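The Lurkon Larks had lost eleven straight when the club hired Nazma Abeysekara to announce the home games, and she took the job because it came with parking.

She'd never called baseball. She had spent nine years reading train delays over the speakers at Metora Central, where she had learned to say "indefinitely" in a way that made people sit down. The general manager, a damp man named Herath, felt this was the tone he needed.

"Just names and numbers," he told her. "And the sponsor. Always the sponsor."

The sponsor was Stoseo, which made either a mattress or a yogurt. The contract didn't say. She was to read the word Stoseo between innings with warmth, and she did, seventeen times on her first night, while the Larks lost 9–0 to a team whose bus had broken down and who had played in borrowed shoes.

The ballpark held 2,000. Attendance on opening night had been 1,352, and by the end of April it was 234, counting the grounds crew and a wedding party that had the wrong address. Herath made her read the attendance anyway. League rule. She read it the way she used to read the 6:40 to the coast.

"Tonight's attendance," she said, and waited a bit, "is 234."

Somebody in the third-base seats cheered. Then the rest of them did. It was the loudest thing that had happened all season, and the Larks' shortstop, startled, caught a ball.

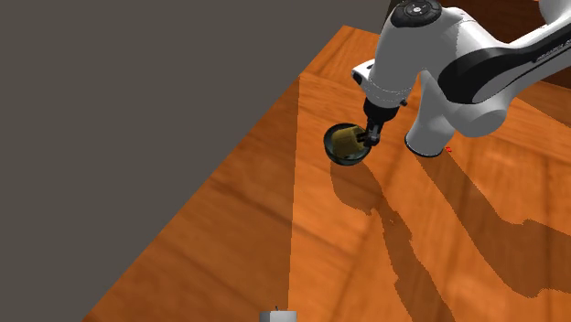 After that she began adding things. Small ones at first. "Now batting, the left fielder, Number 12, who is doing his best." The left fielder looked up at the booth with his mouth open and hit a double. She tried it on the catcher ("who has been here since noon") and he walked. She told the crowd that the visiting pitcher was running about nine minutes behind schedule and that the club regretted any inconvenience. He threw the next one into the backstop.

They won 3–2. Herath came up to the booth afterward, damper than usual.

"You can't do that," he said.

"Do what?"

"Have a personality. There's a form for it."

She filled out the form. It was two pages and wanted to know whether the personality would be used at away games. She checked "no," and the Larks went on the road and lost six in a row, one of them to rain, which the standings didn't usually count but made room for.

When they came home there was a line at the ticket window. It wasn't a long line, and two of the people in it wanted directions, but Herath took a picture of it and had it framed. Over 1,000 people came that night. They had brought signs. One said DOING HIS BEST. One said INDEFINITELY. A small boy by the dugout had one that said STOSEO?

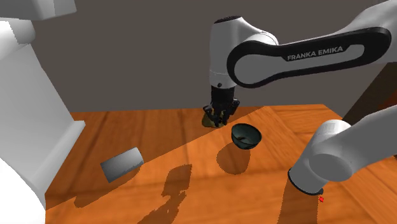 The league heard about it, of course. They sent a man in a gray windbreaker to sit behind her in the booth with a rule book and a thermos, and for four innings she gave him nothing but names and numbers. The Larks went down five runs. The crowd got quiet in the way a platform gets quiet. In the break she stared at her scorecard and, having nothing else to look at, at the microphone and, off by itself beside it, a light gray block. She felt for the block. It had the look of a fifth outfielder. She had been looking at it since opening night and it had not been put into the game once.

She turned the microphone on.

"Now batting for the Larks," she said, "the second baseman, Number 4. Passengers are advised that he may be arriving shortly."

The man in the windbreaker opened the rule book.

Number 4 singled. Number 9, whose connection she described as tight but possible, moved him to third. Number 12 came up to a noise she could feel in the desk, and she leaned in and said only that he was still doing his best, and he put one over the left field fence, over the parking lot, and through the rear window of the one car parked in the space marked ANNOUNCER.

There was a pause.

"Attention, please," said Nazma. "Would the owner of a blue hatchback."

She left it there and let them cheer. Behind her the man in the windbreaker was going through the index. He had started at P, for passengers, and was working his way back.

"What's Stoseo?" he asked, without looking up.

"I think it's a yogurt," she said, and called the next batter.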